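Spring newsletter: Kitchens and baths

Changes to the Silmont faucet and shower range

Several things are changing in the Silmont range this May, and a few of them affect orders that are already open. Please read this through before you send in your next cart, especially if you have bathroom jobs starting early in the summer.

The wall-mounted basin faucet, which has been sold up to now as a single boxed unit, will be split into two. The rough-in body comes in one box and the trim in another. Plumbers have asked for this for a long time. The body has to go in before the wall is closed up, and the trim then sits on site for weeks, where it gets scratched or goes missing. With the split you can order the body when framing starts and hold the trim until the tile is done. The two boxes together cost the same as the old single unit.

The body is the same for all 7 finishes in the range, so a client who changes from brushed nickel to matte black halfway through a job no longer needs the wall opened. The old single-box version stays on sale until our stock runs out. We have some 85 left, mostly in polished chrome.

Stuvier, who make the valve cartridges, have also changed the seal. The new cartridge fits every Silmont body sold with the square escutcheon. It does not fit the older round one. If you service older bathrooms, order the old cartridge by its own number and do not rely on the photo on the carton, which has not been updated. 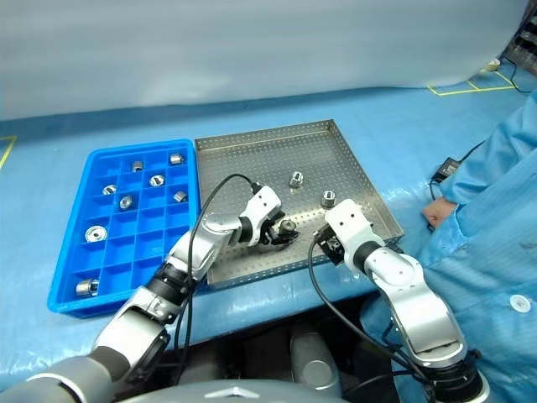
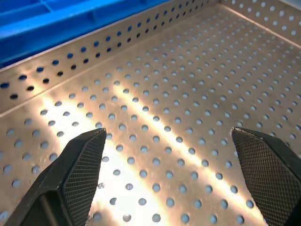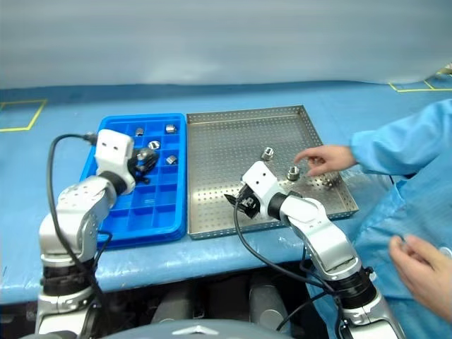 Finish matching is the other subject we get the most calls about. Brushed nickel from one maker rarely matches brushed nickel from another, and the difference shows most when a faucet, a towel bar and a drain cover all sit within a few feet of each other. Lighting makes it worse. A warm bulb over the mirror pulls nickel toward yellow, and brushed steel does the same, like the perforated tray in the second picture, where the silver has gone a little beige. Linnea Strömberg in our showroom suggests taking a loose sample of each finish to the house and looking at them on the vanity top in the evening with the room lights on. Samples can be borrowed for a week. Please bring them back in the pouch.

If the client wants a close match across the whole room, the safest route is to buy faucet, shower and accessories in one range. Where that isn't possible, go for an obvious contrast. Black against chrome looks planned. Two nickels that are slightly apart look like a mistake, and we end up taking one of them back.

Shower sets

The Trujillo thermostatic shower set is now available with a ceiling arm as well as the wall arm. The ceiling arm comes in two lengths and can be cut down on site. Check the joist layout first, as the mounting plate needs solid blocking behind it and drywall anchors are not enough. Reece Sowerby has put together a one-page drawing showing where the blocking goes. Ask for it at the trade counter or have it emailed with your order confirmation.

Water pressure needs a look too. The larger rain head gives a weak spray in older houses with narrow supply lines. If you aren't sure of the flow, fit the smaller head. It can be swapped later without touching the valve.

Sinks and worktops

Muvberg undermount sinks are back in stock in the single-bowl and the bowl-and-a-half. The double bowl is still delayed and we don't have a date. Cutout templates are in the box, and the fabricator should work from the paper template, since the drawing in last year's catalog shows the wrong corner radius. Mervyn Parsons has a stack of spare templates if yours has been thrown out with the packaging.

Delivery and minimum orders

Orders over $2,000 go out free of charge within our normal delivery area. Smaller orders can be picked up at the side entrance from 7 in the morning. Please check the finish on every trim box before you sign, and report damage within 4 days. After that the maker won't accept a claim, and neither can we.

Questions about the split boxes or about an open order should go to Nabil Moussa at the trade counter. Liam Nuttall is handling returns through the end of the month. Have your order number ready when you call.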